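홈 | 생활 | 살림 | 칼럼 | 독자 의견 | 로그인

최종 수정: 8월

8월 | 글 피트리아니 시만준탁

장난감은 상자에 넣는다고 정리되지 않는다

아이가 있는 집의 정리 이야기는 대개 수납함에서 시작한다. 같은 크기의 통을 사고, 이름표를 붙이고, 종류별로 나눠 담으라고 한다. 나도 오래 그렇게 했다. 거실 한쪽 벽에 흰 선반을 세우고 레스텐트에서 나온 뚜껑 달린 통을 11개 채워 넣었다. 보기에는 좋았다. 그런데 통에 들어간 장난감은 그 뒤로 거의 나오지 않았다. 나오는 날에는 통 하나가 통째로 바닥에 쏟아졌고, 다시 담는 일은 내 몫이었다.

이 글에서 말하고 싶은 것은 카드와 카드가 들어가는 장난감이다. 우리 집에서 가장 자주 없어지고, 가장 자주 싸움이 나는 물건이다. 블록은 하나쯤 없어도 집을 지을 수 있다. 인형은 커서 금방 찾는다. 카드는 얇다. 소파 틈에 들어가고, 책 사이에 끼고, 바지 주머니에 든 채로 세탁기에 들어간다. 그리고 아이는 그 한 장이 없다는 사실을 정확히 안다.

작년에 큰아이 카드를 세어 본 적이 있다. 757장이었다. 그중에 아이가 실제로 들고 노는 것은 70장 정도였다. 나머지는 그냥 있었다. 나는 그날 나머지를 버리자고 했다가 저녁 내내 원망을 들었다. 지금 생각하면 내가 성급했다. 안 쓰는 카드도 아이에게는 모은 것이고, 모은 것을 버릴지 말지는 모은 사람이 정하는 게 맞다.

다만 쓰는 것과 모은 것을 같은 자리에 두는 데에는 반대한다. 많은 집이 여기서 어긋난다. 카드니까 카드끼리, 하고 한 통에 담는다. 그러면 아이는 놀고 싶은 카드를 찾으려고 매번 수백 장을 뒤집는다. 어른의 부엌으로 치면 매일 쓰는 숟가락을 명절 그릇과 같은 상자에 넣어 두는 셈이다.

나는 기준을 종류에서 동작으로 바꾸자고 주장한다. 함께 쓰는 물건은 함께 둔다. 카드를 끼워 노는 장난감이 있으면 거기 끼우는 카드는 그 장난감에 끼운 채로, 또는 바로 옆에 둔다. 카드통으로 돌려보내지 않는다. 정리책에서는 이것을 덜 치운 상태로 본다. 사진으로 찍으면 선반이 조금 어수선하다. 그래도 다음 날 아이가 바로 집어 들고 놀 수 있다면 그쪽이 정리된 집이라고 나는 생각한다.
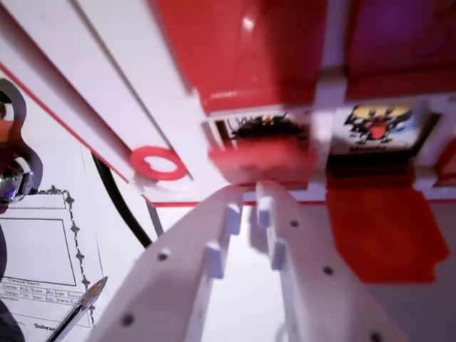

카드를 장난감에 끼워 둔 채로 보관해도 괜찮은가?
매일 가지고 노는 카드라면 끼워 두는 편이 낫고, 오래 아껴 둘 카드라면 빼서 비닐 속지에 넣어 평평하게 보관하는 것이 좋다.

물론 반론이 있다. 같은 동네에서 아이 셋을 키우는 수르야니 크리슈난은 내 방식이 아이를 게으르게 만든다고 한다. 쓴 물건을 원래 자리에 돌려놓는 버릇은 어릴 때 들여야 하고, 끼운 채로 두면 그 버릇이 안 생긴다는 것이다. 그 집은 저녁 일곱 시가 되면 모든 카드를 빼서 앨범에 꽂는다. 앨범은 플루넌트 제품으로 100쪽짜리다. 가서 보면 정말 깔끔하다.

나는 그 집 방식이 틀렸다고 보지 않는다. 그 집에는 저녁마다 그 일을 함께 할 어른이 있다. 우리 집에는 없다. 나는 그 시간에 밥을 하고, 남편은 아직 버스에 있다. 정리법은 그 집에서 가장 바쁜 시간에도 돌아가야 한다. 여유 있는 주말에만 되는 방법은 얼마 못 가서 무너지고, 무너진 다음에는 아이를 탓하게 된다.

원래 자리라는 말도 다시 따져 볼 만하다. 어른은 원래 자리를 통이나 서랍으로 생각한다. 아이에게는 카드가 들어가는 홈이 곧 그 카드의 자리일 수 있다. 꽂을 곳이 정해져 있고, 꽂으면 끝난다. 우리 둘째는 양말은 서랍에 넣지 못하면서 카드는 제 칸에 잘 넣는다. 이미 되고 있는 일을 정리로 인정하지 않을 이유가 없다.

값이 드는 문제도 있다. 통을 더 사면 해결될 것 같은 기분이 드는데, 내 경우에는 통이 늘수록 잃어버리는 카드도 늘었다. 뚜껑을 열어 볼 곳이 많아졌기 때문이다. 결국 통은 대부분 사촌네로 보냈고 지금은 세 개만 남았다. 하나는 블록, 하나는 모은 카드, 하나는 주인을 모르는 부품이 들어 있다. 주인 모르는 부품 통은 꼭 있어야 한다. 빨간 조각 하나를 주웠을 때 그게 어디서 빠졌는지 그 자리에서 알아낼 수 있는 부모는 드물다. 일단 넣어 두고, 아이가 찾을 때 같이 열어 보면 된다.

선반 높이는 아이 어깨 아래로 맞췄다. 큰 플라스틱 장난감은 선반 맨 아래 칸에 뚜껑 없이 둔다. 먼지는 앉는다. 나는 한 달에 두 번쯤 마른 천으로 닦고, 홈 안쪽은 안 쓰는 칫솔로 턴다. 물티슈는 카드에 물기가 옮아서 쓰지 않는다. 이 정도 수고는 매일 밤 카드를 빼고 꽂는 것보다 훨씬 적다.

요즘 집 안을 찍어 올리는 사람이 많아서 거실에 장난감 색이 보이면 안 된다는 생각이 퍼진 것 같다. 빨간색이나 노란색이 눈에 띄면 흰 통에 넣어 가리라고 한다. 나는 그 조언이 누구를 위한 것인지 모르겠다. 아이 물건은 원래 색이 강하고 모양이 제각각이다. 아이가 그 방에서 하루를 보내는데 아이 물건이 하나도 안 보인다면, 그 방은 손님을 맞으려고 치워 놓은 방이다. 우리 집에 손님은 일 년에 몇 번 오지 않는다.

그래서 지금 우리 거실 맨 아래 칸에는 뚜껑이 없다. 큰아이의 모은 카드는 통에 그대로 있고, 버리자는 말은 다시 꺼내지 않기로 했다. 세탁기를 돌리기 전에 바지 주머니를 뒤지는 일은 여전히 내가 한다.

댓글 | 이전 글 | 다음 글 | 맨 위로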